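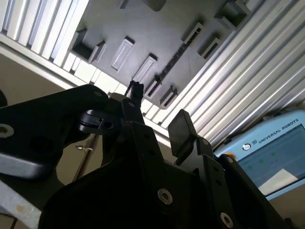
Recovering an arm after a protective stop close to the fixture

This page covers a protective stop on the Sellgate cell when the tool has halted within a few millimetres of the fixture plate. It is the stop we get most often and the one that has done the most damage, nearly all of it in the minute after the arm stopped. A bent probe costs us half a shift. A cracked plate costs a good deal more, because the spares come from Trarkberg and they do not keep them on the shelf.

You need the teach pendant, a torch, a feeler gauge and the Groletti alignment block from the drawer under the bench. You should already have done the basic cell training. If you haven't, press the emergency stop and fetch someone who has.

Before you touch anything

Read the message on the pendant and write it in the log, word for word, with the time. Do not clear it yet. Once it is cleared the next person has to dig through the history to find it, and by then there may be several others on top.

Now look at the tool from two sides with the torch. You want to know three things: is the probe tip touching the plate, is it inside a slot or pocket, and is either side of the gripper resting against the extrusions. The fork at the end of the probe is the weak part. It can sit under the plate with a gap you cannot see from the front, so go round to the side and look along the underside.

If anything is touching, skip to "Tool in contact".

Tool clear of the plate

1. Set the speed slider to its lowest setting.
2. Clear the stop on the pendant and re-enable the arm. Keep your hand by the emergency stop while the brakes release. There is a small movement at this point, and it can be enough to close a narrow gap.
3. Select the tool frame, not the base frame. Our plate sits at an angle to the base, and a straight move in the base frame will drag the probe sideways.
4. Jog back along the tool axis in short presses. Stop after each one and look.
5. Carry on until you have a clear hand's width between probe and plate, then send the arm to its home position.

Do not use freedrive for this. It feels quicker, but the arm can swing at the wrist as you take hold of it, and that is how we lost two probes in November.

Tool in contact

Leave the power off at the arm. Clearing the stop and trying again will load the joint further, and if the probe is in a slot the fork will catch on the edge.

Call the cell lead. With two of you there, one supports the wrist and the other undoes the screws holding the probe bracket. Take the bracket off the gripper and leave the probe where it is. Only then re-enable the arm, back it away with the steps above, and lift the probe out by hand.

If the gripper is against an extrusion and the probe is free, you can leave the bracket on, but still have a second person watching the far side.

Checking afterwards

Fit the Groletti block and run the program PROBE_CHECK. It touches off at 5 points and gives an error figure for each. If any of them fails, change the probe. Do not try to straighten it. Sille Laxdal straightened one very neatly, it passed the check, and it snapped 46 cycles later.

Run a fingertip along the slots and round the edges of the pockets, with the arm at home and the power off. You are feeling for burrs and chips. Use the feeler gauge if you find one and note the size in the log.

Look at the gripper screws too. A knock that stops the arm can also loosen a bracket, and a loose bracket will cause the next stop.

Finding the cause

Look up the line number in the log. Stops at line 139 are nearly always the approach move, where the payload setting is wrong after a gripper change. Check it against the card on the Sobczak cabinet and correct it before restarting.

Stops anywhere else usually mean that the plate has shifted. The clamps are due for retightening every 2,000 cycles and it does get missed. Check them with the torque wrench — by hand they all feel tight.

If the payload is right and the clamps are tight, do not restart. Lock the cell off and leave the log open at the page for the cell lead.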